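How Does a Lab Pay for a Robot?

Have you ever saved up for a bike? You had to think about the bike, and then about the helmet, the lock and the pump. Buying a robot works the same way.

Rosalind Ruiz-Ortega plans the shopping for a workshop called Songate. Each January she writes a list called a budget. A budget shows how much money there is and what it will be spent on.

The arm costs the most, and it has to last for years. But an arm can't pick anything up until it has a hand. The robot's hand is called a gripper. Some grippers cost thousands of dollars. Songate prints the hard parts of its grippers on a 3D printer, and one set of printed parts costs $6. The bendy fingers cost $77 a pair. A camera, so the robot can find things, costs $310. Cables, screws and brackets add $134.

Try adding those up. You should get $527, and that is before the arm!

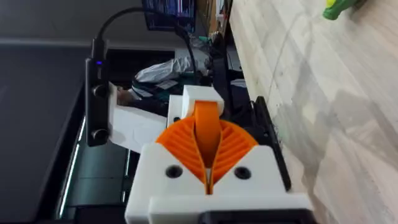 A gripper with two orange fingers. The black camera beside it has two round lenses.

Next come the costs that are easy to forget. Fingers wear out, so Rosalind buys spare pairs. The robot needs a strong table and a computer. People need time to learn how to use it.

She also asks more than one store for a price. Last year she asked Cenari and Boateng. Boateng charged less, but Cenari could deliver sooner. She chose Cenari.

Words to know
Budget: a plan for spending money
Gripper: the part of a robot that holds things
Spare: an extra one, kept for later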